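로봇조작실습 강의 노트 6: 천 다루기와 시연 데이터 정리

담당: Makis Gavalas
실습 과제명: Stovero

지난 시간까지는 모양이 변하지 않는 물체만 다루었다. 컵이나 상자는 위치와 자세를 알면 잡을 곳이 정해진다. 천은 그렇지 않다. 같은 옷이라도 놓일 때마다 모양이 달라지고, 한쪽을 당기면 다른 쪽이 따라 움직인다. 이번 과제에서는 소파 위의 옷을 집어 드는 동작까지만 한다. 개는 동작은 10월 이후에 다룬다.

1. 접근 방향

옷 더미의 가운데를 위에서 누르면 쿠션까지 함께 눌린다. 가장자리 쪽에서 비스듬히 들어가 천의 주름 하나를 잡는 것을 기본으로 한다. 끈이 달린 옷은 끈의 위치를 먼저 확인한다. 끈이 손가락 사이에 끼면 그 시연은 중단하고 다시 시작한다.

2. 두 가지 시점

머리 시점은 팔의 경로와 주변 물체를 보는 데 쓰고, 손목 시점은 손끝 간격을 보는 데 쓴다. 손목 시점에서는 반대쪽 팔이 화면을 많이 가릴 수 있으므로 양팔의 간격을 시작 전에 확인한다.
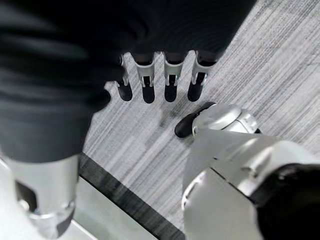
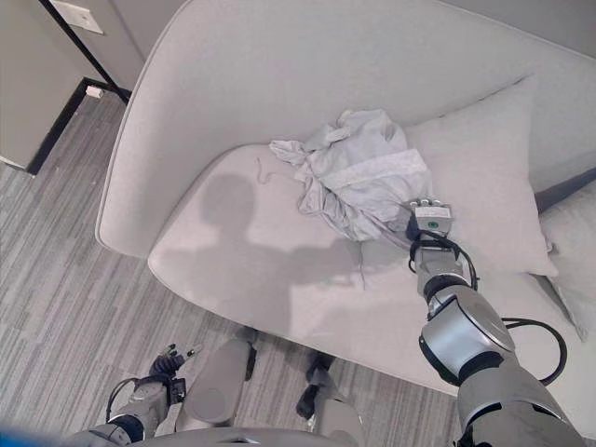
첫째는 손목 시점, 둘째는 머리 시점.

3. 시연 기록

각 조는 시연을 100회씩 제출한다. 한 회는 팔이 대기 자세에서 출발할 때부터 천을 들어 올려 멈출 때까지로 한다. 지난 학기 자료는 모두 754회였는데, 그중 31회는 두 시점의 시각이 맞지 않아 학습에서 뺐다. 이번에는 기록 프로그램 Omora가 시작할 때 두 시점의 시각 차이를 표시하니 반드시 보고 넘어갈 것.

파일 이름은 조 번호, 시연 번호, 결과 순으로 적는다. 결과는 성공, 실패, 중단 중 하나로 쓴다. 실패한 시연도 지우지 않는다. 실패 원인은 다음 구분을 따른다.

미끄러짐: 천을 잡았으나 드는 도중 놓친 경우
헛잡음: 손가락이 닫혔으나 천이 잡히지 않은 경우
걸림: 끈이나 케이블이 다른 곳에 걸린 경우
충돌: 팔이나 손이 소파 또는 반대쪽 팔에 부딪힌 경우

4. 안전

팔을 움직이기 전에 조원 한 명이 정지 버튼 옆에 선다. 옷의 위치를 바꿀 때는 팔을 대기 자세로 돌리고 제어를 끈 다음 들어간다. 팔 바깥으로 나온 케이블은 팔꿈치를 끝까지 굽혔을 때와 폈을 때 모두 당겨지지 않아야 한다.

5. 과제

가. 시연 기록과 실패 구분표
나. 실패 사례 두 개를 골라 두 시점을 나란히 놓고 원인을 설명한 글(두 쪽 이내)
다. 접근 각도를 바꾸었을 때 성공률이 어떻게 달라졌는지 정리한 표

제출은 실습 게시판 Paiva에 한다. 19번 자료실에 지난 학기 보고서 양식이 있으니 그대로 써도 된다. 다음 시간에는 각 조의 실패 구분표를 놓고 손가락 힘의 설정값을 정한다.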